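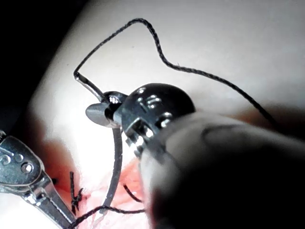
Suture pad

A suture pad is a flat piece of synthetic tissue used for practicing surgical stitching. Pads are found in medical schools, veterinary colleges and training labs, and they are one of the most rewarding tools a beginner can pick up – a single pad can teach an astonishing amount about needles, thread and patience!

Construction

Most pads are cast from silicone or a similar soft material. Better models have several layers that stand in for skin, fat and muscle, and each layer pulls differently on the needle. The Stovness pad, a favorite in teaching labs, is 8 millimeters thick and weighs 280 grams. Its maker, Greletti, rates it for 2,000 needle passes. Some pads come with cuts already made, while others are left whole so that the learner can make the incision.

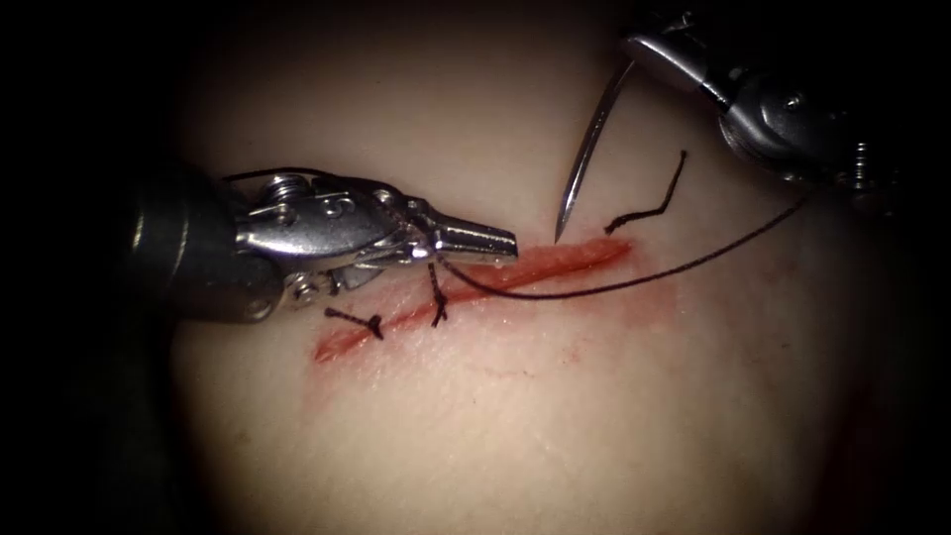
Vol. 8, p. 808

A straight, narrow incision is the classic first exercise. Red coloring is sometimes added along the edges of the cut, which makes them wonderfully easy to follow against a pale pad.

Needle and thread

Curved needles are the usual choice. The needle is held in the jaws of a needle driver and turned through the pad along its own arc, so the wrist does most of the work. Braided thread handles softly and holds a knot well, but it drags a little more than a single strand. Black thread is popular for practice – every loop shows up beautifully on a light surface.

Common exercises

Learners generally begin with simple interrupted stitches, each tied separately. The running stitch comes next, using one length of thread along the whole cut. The Golob drill, taught at the Fanevau skills center, alternates the two on the same incision and is great fun once the rhythm sets in.

See also: Needle driver, Surgical knot, Wound closure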